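How a Story Becomes a Book
Reading level: ages 9 to 12
Written by Madalena Cunha
Updated 2018-11-27

A novel is a long made-up story. When the writer finishes the last chapter, the novel is a file on a computer or a stack of paper. It is called a manuscript. The word comes from Latin and means "written by hand." People still use it, even when every word was typed.

A manuscript goes through several stages before it reaches a library shelf. This page follows one of them. The novel is called Clamorow. It is a mystery about a girl named Floka who lives in a lighthouse and finds a map with one island too many.

Stage 1: The draft

The first complete version of a story is the first draft. Clamorow took nine months to draft. Most first drafts contain mistakes. A character may have brown eyes in one chapter and green eyes in another. A door may be locked and then, a page later, open by itself.

The writer reads the draft from start to finish and makes changes. This is called revision. The second draft of Clamorow was shorter than the first by almost 2,000 words, mainly from a long chapter about soup.

Stage 2: The editor

An editor works for a publisher, the company that makes and sells the book. The publisher of Clamorow is Kokeo. Its editor for this book is named Hosseinzadeh.

An editor reads a manuscript more than once. The first reading is for large questions. Does the mystery make sense? Can a reader guess the answer too early? Does each chapter lead to the next? The editor writes these questions in a letter to the writer. The letter for Clamorow had 138 comments in it. The writer does not have to accept every comment but does have to think about each one. 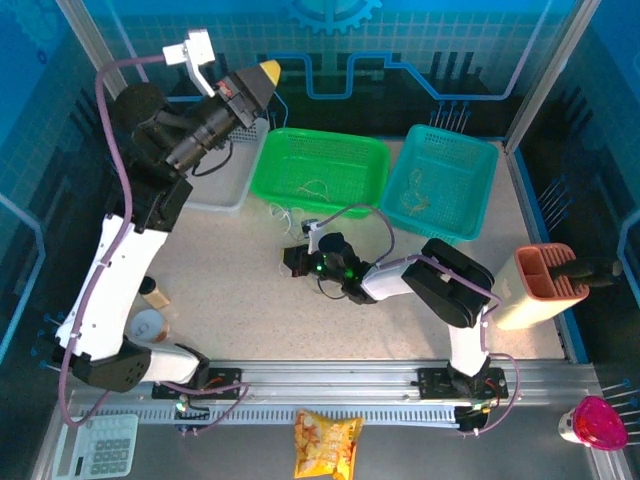
After the large questions come the small ones. A copy editor checks spelling, commas, and facts. If a story says the moon was full on one night and full again three nights later, the copy editor marks it. Copy editors keep a list called a style sheet. It records how each name is spelled and how old each character is — and, in a mystery, who knows which secret and when they learned it.

Stage 3: The pages

A designer decides how the words will sit on the page. The designer picks a typeface, which is the shape of the letters, and sets the width of the margins. Wide margins make a page easier to read but make the book longer.

The designed pages are called proofs. A proofreader compares them with the manuscript and looks for errors. Two common ones:

Widow: the last line of a paragraph left alone at the top of a page.
Typo: a wrong, missing, or extra letter.

The cover is made at the same time, often by a different person. The text on the back of the book is called the blurb. A mystery blurb tells you the problem and leaves out the answer.

Stage 4: Printing

Books are printed on very large sheets of paper. Each sheet holds many pages, some of them upside down. When the sheet is folded and trimmed, the pages fall into the right order. A folded sheet is called a signature. Signatures are stacked, joined along one side, and attached to the cover.

The number of copies made at one time is the print run. The first print run of Clamorow was 900 copies. If they all sell, the publisher can order another run — this is called a reprint, and small errors can be fixed in it.

Words to know

Manuscript: the text of a book before it is published.
Draft: one version of a manuscript.
Proofs: designed pages, ready for checking.
Blurb: the short text on the back cover.
Print run: the number of copies printed at one time.

Try it

Fold a sheet of paper in half, and then in half again the other way. Number the pages from 1 to 8 without cutting the paper. Unfold it and see where each number is.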